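# Come and try the simulator: we are looking for people for our open day 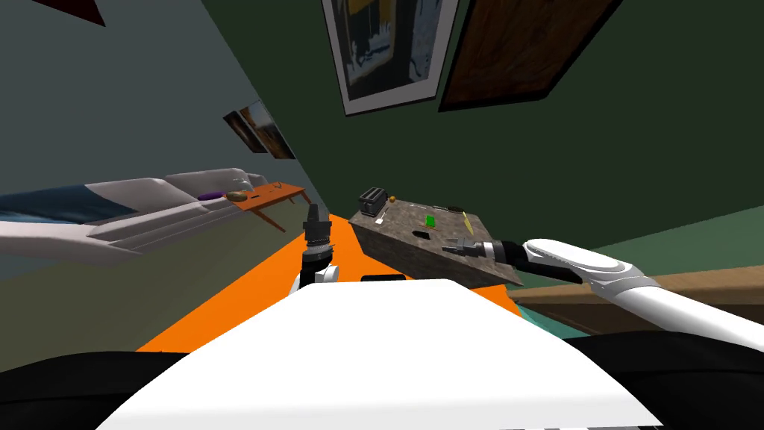

Every fall Rornent opens its doors for an afternoon so that people who have never worked with robots can come in, ask whatever they like, and have a go themselves. This year's open day is on 26th September, and we need 40 participants for the hands-on part as well as a few helpers to look after them. The work you would be trying is household work, done by a two-armed robot in a simulated home. You sit at one of our stations, you move the controls, and the robot's arms move on the screen. Much of it happens at a table like the speckled one with the black toaster, where there are small things lying about to reach for, and there is a living room next to it with a long gray sofa and a coffee table, so once you have the hang of the arms there is plenty of room to wander off and explore (most people do, and we rather enjoy watching where they go).

You don't need any experience at all. We mean that very sincerely! Last year's visitors included a retired piano tuner, two sisters who run a bakery, and a whole row of high school students who were much better at it than we are. If you can sit comfortably at a screen for a while and don't mind dropping a virtual spoon in front of strangers, you will be just fine.

## What the afternoon looks like

Doors open at one o'clock. Welington Seixas will give a short welcome and a live demonstration, and he is happy to be interrupted with questions, so please do. After that we split into groups of 10, and each group gets a turn at the stations while the others visit the workshop with Kosmas Sfakianakis, who will have one of our older Grakar arms open on the bench and will let you look inside it. There will be coffee, juice, and quite a lot of cake.

Your turn at the controls comes in two parts. First you get a practice round with nothing to do in particular, just to feel how the arms answer you. Then we give you a few simple jobs, such as picking up something small and setting it down somewhere else on the table. We record how the arms move and how long each job takes. We do not record your face or your voice, and your name is not kept with the results. Afterward there is a short form to fill in, and we are especially keen to hear what felt awkward.

## Who can take part

- Anyone aged 16 or over. Under 18s need a signed form from a parent or guardian.
- Left-handed people are very welcome, as we had hardly any last time.
- If moving pictures on a screen tend to make you queasy, tell us when you sign up. The view tips quite steeply at times, and we can seat you at a station with a fixed view.
- The building is step-free from the parking lot to the stations.

Participants receive a Nyberg bookstore gift card as a thank-you, along with our warm gratitude.

## Helpers wanted too

We are also hiring helpers for the day. It is a paid job, from eleven in the morning until we have finished tidying up, with lunch included. You would greet people, show them to their seats, reset the stations between turns, and generally be kind to anyone who is nervous. Osvaldo Lins runs a training session in the week before, and that is paid as well. A second language is a real plus; Portuguese or Greek would be lovely.

## How to sign up

Write to Natanael Toledo at the Rornent front desk, or stop by Room 684 in the Clasetti Building and fill in a card. Please tell us whether you would like to take part or help out, and whether you prefer an early or a late turn. Friends who want to be in the same group should put each other's names down. Natanael answers every message himself, so give him a couple of days.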